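Two-Arm Mug Cell: Setup and Care FAQ

Nuncombe Bench Automation – Support
Last revised 10/12/26

This page covers the tabletop two-arm cell used for dish rack work. It applies to cells running the Navarro controller with the standard two-finger grippers and wrist cameras. For the single-arm kit, see the separate page.

General

What does the cell need before first power-up?

A level table, a fixed rack, and clear space for both arms through their full reach. Bolt or clamp both arm bases before connecting the controller. Do not run the homing routine with mugs on the rack. The arms pass low over the work area during homing and the routine does not check for objects.

Which arm should be homed first?

The left. The controller expects this order and will show fault 5 if the right arm reports first. Clear the fault, switch both arms off, and start again with the left.

How much warm-up is needed?

Run the warm-up program for 8 minutes at the start of each shift. Skip it only if the cell has been stopped for less than an hour.

Fingers and pads

What are the gray strips on the inside of the fingers?

Foam padding. It spreads the grip load on glazed surfaces and takes up small differences in wall thickness. The pads are wear parts and are not covered by the service plan.

How do I check the fingers before a run?

Jog the arm to the inspection pose over the rack and open the gripper to the width used for a mug. Look at the wrist camera view. Both tips should be visible, one coming in from each side, at close to the same height. The padding should lie flat along the inner face of each finger with no lifted corners. If one tip sits clearly higher than the other, stop and go to "How do I realign a finger?"
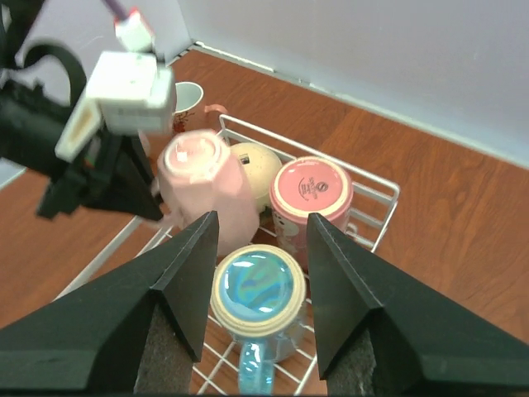
Wrist camera view at the inspection pose, inverted blue mug between the padded fingers. Second arm at upper left.

When should the pads be replaced?

Replace both pads after 700 grip cycles, or sooner if the foam is torn, hardened, or has taken a permanent dent. Always replace them as a pair. A new pad opposite a worn one pulls the mug off center when the gripper closes, and the handle can then catch on the rack wires.

How do I replace a pad?

Open the gripper fully and press the stop button. Peel the old foam from the tip end toward the base. Remove the leftover adhesive with a plastic scraper and a cloth dampened with alcohol. Let the face dry. Apply the new pad from the base upward, keeping it below the tapered part of the tip, and press along its whole length. Leave it for an hour before gripping anything.

Metal scrapers mark the finger face, and pads do not hold well on a marked face.

How do I realign a finger?

Loosen the two screws at the finger base. Close the gripper on the setting block supplied with the cell, hold both fingers against it, and tighten the screws evenly. Repeat the check at the inspection pose. If the tips still do not match, the finger or the carriage is bent and should be sent in.

Rack and mugs

Does the rack have to be fixed to the table?

Yes. A coated wire rack slides easily on a smooth tabletop, and a light touch from a finger is enough to move it. Use the corner clips and mark the position with tape so that the rack can be put back after cleaning.

Which way up should the mugs be?

Upside down for the unload program. The base is the feature the wrist camera looks for, and an unglazed rim gives a clear edge against most glazes. A mug left standing upright is ignored by the unload program, but the arms can still hit it. Keep upright mugs out of the reach of both arms or add them to the keep-out map.

Can different shapes be mixed on one rack?

Yes, within limits. Round mugs and tall faceted cups can share a rack. Leave room for a finger on each side of every piece. Where a tall piece partly hides a shorter one, unload the tall piece first. The program does this by default if "front first" is selected.

Do handles matter?

They do. The fingers close on the body, so the handle must not lie in the path of either finger. Turn the handle toward the front of the rack or along the line between the fingers. The program can rotate the wrist to avoid a badly placed handle, but each retry adds time.

The camera misses the rim on some mugs. What can be done?

Clean the lens first. Next, check for glare: a glossy base under a ceiling light can hide the rim completely. Move the light or turn on the exposure setting marked "glazed." Stamps and printed marks on the base do not normally affect detection. If they do, raise the edge threshold to 63 and test again.

Second arm and cables

The idle arm shows up in the wrist view. Is this a fault?

No. During two-arm work each camera will see the other arm from time to time, sometimes with motion blur. It becomes a problem only if the other arm covers the target. In that case, move its waiting pose farther back.

How should the sensor cable be routed?

Up and away from the gripper, with a loop large enough for full wrist rotation. Check the connector for looseness once a week. Tie the cable to the arm above the wrist joint – never to the moving part of the gripper.

Service

What should be sent with a repair request?

The fault log, the cycle count, and one saved wrist camera view from each arm at the inspection pose. Remove the foam pads from any finger being returned. Requests without a cycle count are put on hold.

Are older fingers still supported?

Fingers shipped before March use a different screw length. They fit the current carriage, but the old screws must be used with them. Spare pads are the same for both versions.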